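Visit report: Skustum test hall and duct shop, Pellgate

Prepared after a half-day visit in March. Present for us: Rania Bitar, Hywel Llewellyn. Hosts: Ziad Zoubi (test hall), Zoia Melnychuk (duct shop).

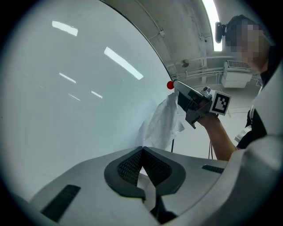
1. Purpose

Moussa is replacing the ventilation in two of its older office blocks, and Skustum is one of the suppliers on the list. We wanted to see how the firm measures airflow and noise before we accept the figures in its data sheets. A second aim was to look at duct sealing. The last contract left us with leakage at the joints that took most of a winter to trace.

2. Arrival and safety briefing

The site is at the far end of the Pellgate estate, past the weighbridge. Visitor parking is on the left and fills up before 9 a.m. Sign-in was quick. Safety shoes are required in the duct shop but not in the test hall, and the shop lends overshoes with steel caps that fit badly over anything with a heel. Ear protection is handed out at the shop door.

3. Test hall

The hall has 4 test positions. Two were running during our visit, one was being recalibrated and one was waiting for a fan from a customer. Mr. Zoubi took us through a complete run on a mid-size supply fan. Air is drawn through a calibrated nozzle, the pressure drop across the nozzle is read, and flow is worked out from that reading together with air temperature and barometric pressure. The fan is then throttled in steps to build the curve.

The run we followed used a nominal flow of 1000 cubic meters per hour. At the highest throttle setting we were shown, the measured flow had dropped to 717. The data sheet curve for the same model passes slightly above that point. Mr. Zoubi said the sheet is drawn from the mean of several units and that a single fan can fall on either side of it. We asked for the spread between units. He agreed to send it, and it should be treated as a condition of any order.

Noise is measured in a separate room with lined walls. The background level was posted on the door. Readings are taken at the inlet, at the outlet and through the casing, and reported by octave band. Skustum does not correct for duct end reflection unless asked. Our consultant at Prirnmont does, so the two sets of numbers cannot be laid side by side without some work. Mr. Llewellyn will write to Prirnmont on this point.

4. Duct shop

Sheet is cut from coil, folded and seamed on a single line. Ms. Melnychuk runs the shop on one shift, with a second shift from Monday to cover a hospital order. Round duct is spiral wound on a machine at the back and was not in production when we were there.

Rectangular sections are sealed at the corners with a gun-applied compound before the flange goes on. This is the reverse of the order used on our last contract. With the flange on first, the compound tends to bridge the corner and leave a void behind it. Ms. Melnychuk had a sectioned corner of each type on her bench, and the void in the second one was wide enough to take a pencil lead.

Leakage tests are done on assembled lengths, with the ends blanked and a small blower holding the pressure. One length in each batch is tested. We would prefer a higher rate for the risers, where access after installation is poor. She was open to this at extra cost and will quote.

5. Filters and access

Filter frames slide out from the side on all the units we saw. Clearance for withdrawal is one full frame width, and this will be a problem in the west plant room, where the gap to the wall is less than that. Skustum can split the frame in two. Ruba Ghanem has the plant room drawings and should check this before the layout is fixed.

6. Open points

Spread of flow between units: Skustum to send.
End reflection correction: Llewellyn to raise with Prirnmont.
Leakage test rate for risers: Skustum to quote.
Split filter frame, west plant room: Ghanem to check.

We left at 1:15 p.m. The canteen on the estate stops serving hot food at 1.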